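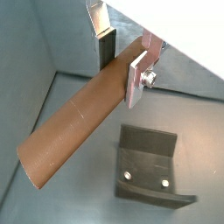 **To:** Leanne Rudd, Charbonneau Fund
**From:** Ashley Pearce, Radura Neighborhood Archive
**Date:** 18 November 2025

Work on the map and plan collection is on schedule except for the catalog, which is behind. Details are below.

## Sorting and storage

We have now sorted 1,177 sheets by street and decade. Most are sewer and lot plans from the old Pristero works office, plus a smaller group of hand-colored ward maps. Sheets in fair condition are flat in drawers. The oversize ones stay rolled until the second plan chest is delivered, which the supplier now says will be April.

Wayne Whitlock set aside 34 sheets with mold or bad tears. They are bagged and kept in the side room, away from the rest. We have a quote from a paper conservator and will send it to you separately.

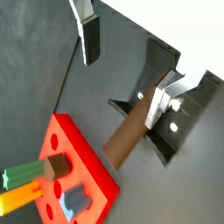
## Catalog

Florin Pană has entered the sewer plans. The lot plans are taking longer than we allowed for, mainly because the street names changed twice and the old ones have to be checked against the directories. Amber Dobson has started on a list of old and new names, and entry should go faster once that is done.

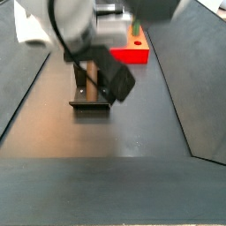
We also found that the works office used two numbering systems at the same time. Both numbers are going into the record, with the later one as the main reference.

## Public access

The reading room was open on 23 days this period. Most requests were for house histories. We still need a larger table for the ward maps.

## Budget

Spending is within the grant. We ask to move the unspent travel money to conservation. Please let me know if you need a form for this.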